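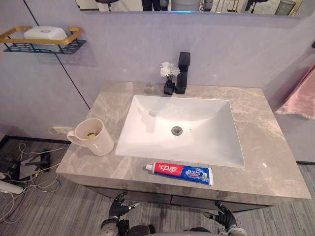 Burkcombe water efficiency program – progress report, Wed 6 December

Metering at the Burkcombe site is complete and the baseline period has closed. Mean consumption over the baseline was 265 liters per room per day, against the 247 assumed in the May proposal. Washroom basins are the second largest draw after showers. Fittings vary between buildings, and the white rectangular basin with a matte black faucet is logged in the survey as a separate type so that its flow readings are not pooled with those of the older pillar taps.

Flow restrictors have been fitted in 105 rooms. The Clarberg building is outstanding – access was withdrawn during roof work and is now expected in the next quarter.

Malik supplied the data loggers. Of these, 2 returned gaps in the overnight record and have been replaced under warranty. The affected days are excluded from the baseline.

Spending is within budget. Brerau is asked to approve carrying the unspent installation line into next quarter.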